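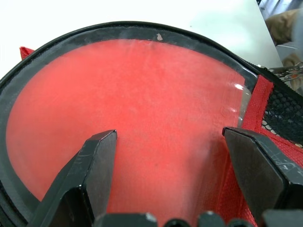 Folding used to be the whole shift, one commenter wrote under our last posting, so what is left for a person to do once the arm is in? Quite a lot, and we are hiring for it.

2 min read

Wellwood is looking for 8 station operators for the fabric goods line at our Delitz building. You will work next to a robot arm that handles pop-up containers and other soft items. Operators set out the pieces, step in when a grip fails, and write down what went wrong.

There is less lifting than in the old job and more watching and recording. Some people miss the faster pace. Breaks no longer depend on the line speed.

No robot experience needed. Training is paid and takes 10 shifts. Packing or sewing work is a plus. Current packers may apply and keep their seniority.

Shifts start at 6 a.m. or 2 p.m. Training begins in May. Apply at the front office and ask for the Sakamoto line form.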